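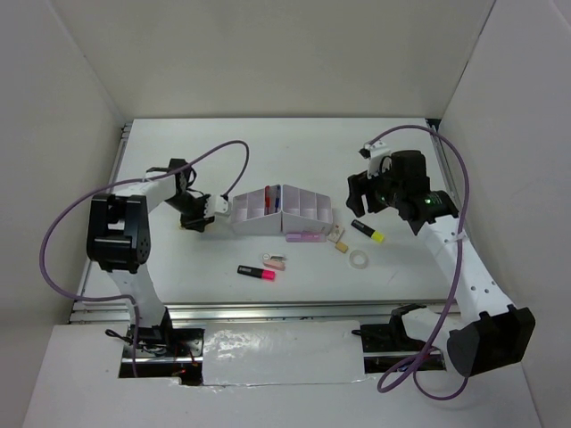 Nivthorpe Campus | Office Services and Supplies

Desk organisers and stationery: frequently asked questions

Who can get a desk organiser?
Anyone with an assigned desk at Nivthorpe. If you use the shared desks on level 2, there are organisers on the shelf by the lockers. Please put them back at the end of the day.

How do I order one?
Fill in the supplies form on the intranet and choose "Desk organiser, standard". Orders in by 9 am are usually in your team's pigeonhole the next working day.

What comes with it?
Pens and a starter set of small stationery. Staplers and hole punches are ordered separately and are shared between desks.

How should I set it up?
However suits you. Most people keep pens in the organiser and leave the middle of the desk clear for paperwork. Start by taking everything out, testing the pens and putting back what you used in the past month. The rest can go in the returns tub.

Can I choose the colour?
No. We buy one colour per order and hand out what is in stock.

Why did the supplier change?
Our contract with Atanasov ended in January. Organisers now come from Emanden and paper products from Zillura. Old Atanasov item codes no longer work on the form.

How much stationery can my team order?
Each team of up to 8 people has a yearly limit of 2,000 points. Larger teams have 2,325. Organisers don't count towards the limit, but refills do.

What happens to the things in the returns tub?
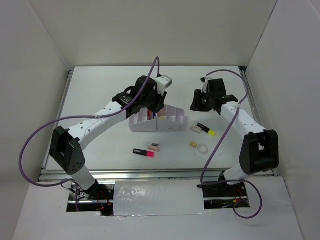
They are sorted at the supplies counter. Working pens and unopened items go back into stock. Dried-out pens and markers go in the recycling box beside the counter, so you can drop those off yourself if you're passing.

My organiser is cracked. Can I swap it?
Yes. Empty it and bring it to the counter. You don't need to fill in a form for a swap.

Can I take my organiser if I move desks?
Yes, within the same building. If you are moving to another campus, leave it behind.

Who do I contact about a missing order?
Valbona Jurić, Office Services, extension 9. Have your order number ready.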